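Last updated: December
4 min read

So we finally bought a wardrobe. I know, I know, I said I'd never write a furniture post, but after two years of living out of a clothes rail that leaned a bit more every month, I have opinions and they need to go somewhere!

It came down to two. The Sondia was the pretty one, oak veneer with brass handles, and it was $1,369 before delivery. The Diston was plainer and cost $700, with sliding doors. I wanted the Sondia so badly. I went to visit it in the store three times (the sales guy started waving at me).

Then my neighbor Magdolna Szekeres came over with her tape measure and asked how far our bedroom door swings open. Um. Far enough to hit the Sondia every single morning, that's how far. Sliding doors it was.

Before it arrived I emptied the old rail and went through everything. The sweaters were the worst part. I own so many, and half of them had stretched at the shoulders from being on hangers. Knits get folded now, no exceptions, heavy ones at the bottom of the pile.
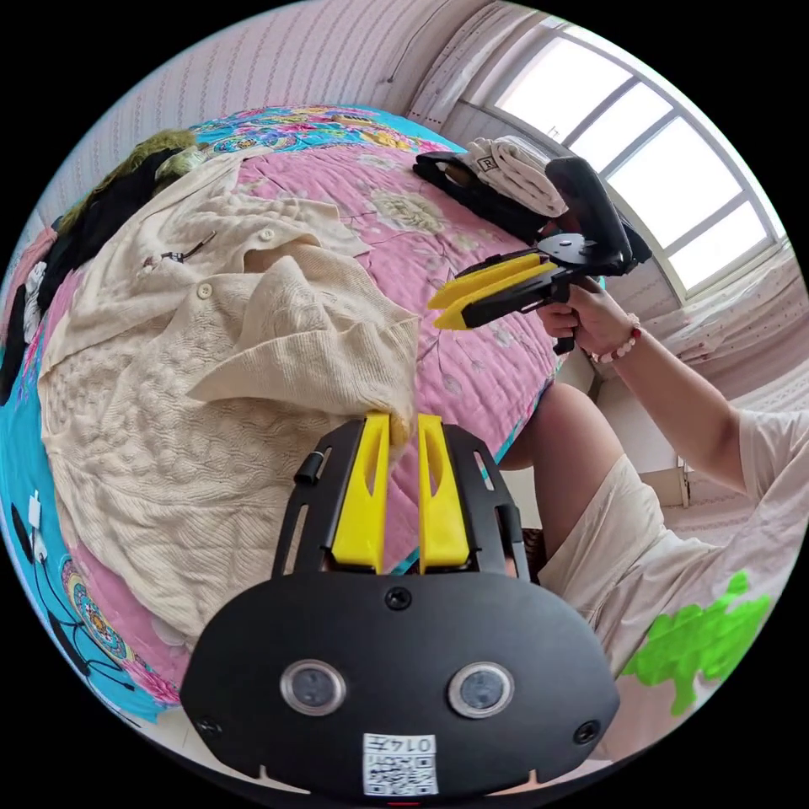

Putting it together

The instructions say two people, 60 minutes. We took an entire afternoon and most of an evening, plus a break for noodles. A few notes if you're getting the same one:

- Lay the back panel out first and check which side is the white side. We did not.
- The door rails look identical. The top one has the deeper groove.
- Put the felt pads on before you stand it up. It's heavy!

I also swapped the hanging bar for a Bodnár one, a little thicker, and it doesn't sag under the winter coats. The drawers are from Pliton and sit on the floor of the left side. They stick a little when the weather's damp, so I rub a candle stub along the runners and that sorts it for a while.

Would I still like the Sondia? Yes, a bit. I looked it up again last night and it's still $1,369, so no sale to torture me with. Next up is the bedside table situation, and if you know of one narrower than a cereal box, please leave me a comment.

We use cookies to remember your preferences. By continuing to browse you accept our cookie policy.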